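kitting_kat
Wed 25 November
Anybody else here do kit packing? Our place in Skemville makes up school and office kits, and since August we've had a pair of arms on the bench next to mine. Thaler (that's our shift lead, last name, everyone uses it) swears it's only the boring stuff that's moving over. Maybe! But I used to pack all day and now I'm mostly a "cell attendant," same pay, and I go home with my shoulders fine and my head fried from watching. Four from this week:

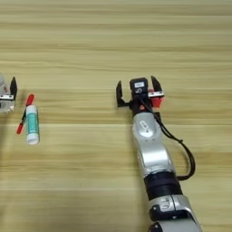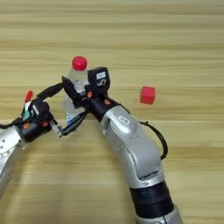 Same table in all of these, different moments.

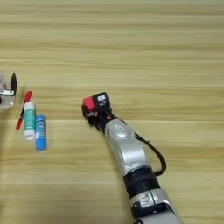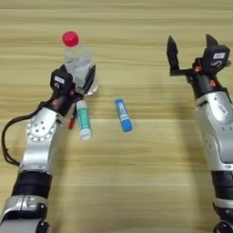

My actual gripe is the targets. The human benches are still on 134 kits a shift, and the new people get put on the arms before they've ever learned to pack by hand. So who fixes it when a kit goes out wrong?

boleo_dave
Boleo warehouse here, 21 years in. Give me the arms. My wrists are shot from glue sticks and bottles, no joke. You're getting paid the same to sit down and you're complaining??

kitting_kat
I don't sit down lol, there's no chair. I asked.

Iason Mitsotakis-Vlachou
Dave, same pay today. At Nimard we had the same talk, and then the attendant job got its own grade and the next hires came in under it. Get the job title in writing, and find out who watches a second cell if they add one.

boleo_dave
Ok, that's fair about the grade. Still don't agree on the training thing. I learned by hand and all it taught me was where the ibuprofen was kept.

pm_shifts
Disagree with Dave. You can tell by the weight of a kit if something's missing, and you only get that from packing a lot of them. We had a batch of 1,431 go out short one marker and it was an old-timer who caught it at the dock.

kitting_kat
YES, that. I've got a sit-down with Thaler after lunch tomorrow and I'm bringing up the title and the hand training both. And the chair. Iason, do you remember how they worded the grade?

Iason Mitsotakis-Vlachou
"Automation support, level 1." I'll dig out the sheet tonight.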